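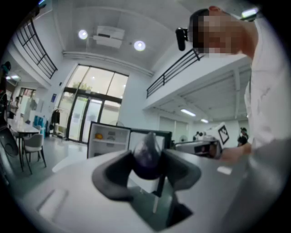 제7장 건강 행동은 어떻게 습관이 되는가

이 장에서 다루는 내용
건강 행동과 건강 습관의 차이
상황 단서와 반복의 역할
실행 계획을 세우는 방법
중단 이후의 재개

주요 용어
건강 행동, 상황 단서, 자동성, 실행 계획, 자기 기록, 재발

앞 장에서는 사람들이 자신의 건강을 어떻게 평가하는지, 그 평가가 나이와 질병 경험에 따라 어떻게 달라지는지를 살펴보았다. 이 장에서는 평가에서 행동으로 넘어간다. 건강이 중요하다고 답하는 사람은 많지만 그 답이 매일의 행동으로 이어지는 정도는 사람마다 차이가 크다. 건강심리학에서는 이 차이를 의도와 행동의 간극이라고 부른다.

도입 사례: 구코델의 걷기 기록

구코델(Gukodel)은 중소 규모 사업장의 직원을 대상으로 생활 습관 프로그램을 운영하는 업체이다. 이 업체는 8월에 저녁 식사 후 걷기 프로그램을 시작하면서 참가자 280명을 모집하였다. 참가자는 매일 저녁을 먹고 나서 집 근처를 걷고, 걸었는지 여부만 기록지에 표시하였다. 거리와 속도는 묻지 않았다.

프로그램이 끝날 때까지 기록지를 제출한 사람은 197명이었다. 담당 부서는 중도에 그만둔 사람들에게 전화로 이유를 물었다. 가장 많이 나온 답은 저녁 시간이 일정하지 않다는 것이었다. 교대 근무자는 식사 시간이 주마다 바뀌었고, 어린 자녀를 둔 참가자는 식사가 끝나는 시점을 스스로 정하기 어려웠다. 걷기가 싫었다거나 효과를 믿지 않았다는 답은 드물었다.

끝까지 참여한 사람들의 기록지에는 여백에 적은 메모가 더러 있었다. “설거지 끝나면 바로 신발부터 신는다.” “비 오는 날은 아파트 계단.” “아들이 먼저 나가자고 함.” 이러한 메모에는 행동 자체보다 행동이 시작되는 시점과 장소가 더 자주 적혀 있었다. 사례를 읽으면서 다음 두 가지를 생각해 보자. 저녁 식사는 왜 어떤 참가자에게는 좋은 단서가 되고 다른 참가자에게는 그렇지 않았는가? 교대 근무자에게는 어떤 단서를 권할 수 있는가?

7.1 행동과 습관의 구분

건강 행동은 건강을 유지하거나 회복하기 위해, 또는 질병을 예방하기 위해 하는 모든 행동을 가리킨다. 예방접종처럼 드물게 하는 행동도 있고 양치질처럼 하루에 여러 번 하는 행동도 있다. 건강 습관은 그 가운데 특정한 상황에서 별다른 결심 없이 시작되는 행동을 말한다. 자주 한다고 해서 모두 습관인 것은 아니다. 매일 아침 망설인 끝에 체육관에 가는 사람은 빈도가 높아도 자동성은 낮다고 본다.

자동성은 보통 자기보고 문항으로 측정한다. “생각하지 않고도 하게 된다”, “하고 있다는 것을 나중에야 알아차린다”와 같은 문항에 동의하는 정도를 묻는 방식이다. 이 방법은 간편하지만 한계가 있다. 의식하지 못한 채 하는 행동을 의식적으로 보고하게 하기 때문이다. 측정 문제는 7.4절에서 다시 다룬다.

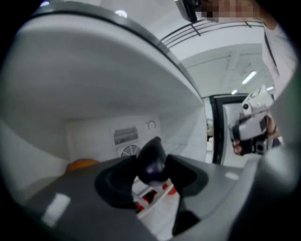
7.2 며칠이면 습관이 되는가

새로운 습관을 만드는 데 21일이 걸린다는 말은 널리 퍼져 있다. 기억하기 쉽고 시도해 볼 만한 기간이어서 생활 정보 기사와 상담 자료에 자주 쓰인다. 그러나 모든 사람과 모든 행동에 적용되는 하나의 기간은 없다. 아침에 물 200mL를 마시는 일과 퇴근 후 근력 운동을 하는 일은 필요한 준비와 노력이 다르고, 자동성이 높아지는 속도도 다르다.

하루를 빠뜨렸을 때의 영향도 흔히 과장된다. 한 번의 누락은 대개 습관 형성 과정을 처음으로 되돌리지 않는다. 문제가 되는 것은 누락 다음의 해석이다. 빠뜨린 날을 실패로 여기는 사람은 그다음 날에도 행동을 건너뛰기 쉽다. 따라서 상담자는 기간을 목표로 제시하기에 앞서 중단된 뒤 언제, 어떤 단서로 다시 시작할지를 내담자와 함께 정해 두어야 한다.

활동 7-1 단서 찾기

1. 지난해에 시작했다가 그만둔 건강 행동을 하나 고른다.
2. 그 행동을 주로 하던 시간과 장소, 직전에 하던 일을 적는다.
3. 직전에 하던 일이 주말에도 같은 순서로 일어나는지 확인한다.
4. “나는 ( )을/를 하고 나면 ( )에서 ( )을/를 한다”의 빈칸을 채운다.
5. 완성한 문장을 옆 사람과 바꾸어 읽고, 단서가 모호한 부분에 밑줄을 긋는다.

작성한 문장은 7.3절의 실행 계획 실습에서 다시 사용하므로 버리지 말고 보관한다.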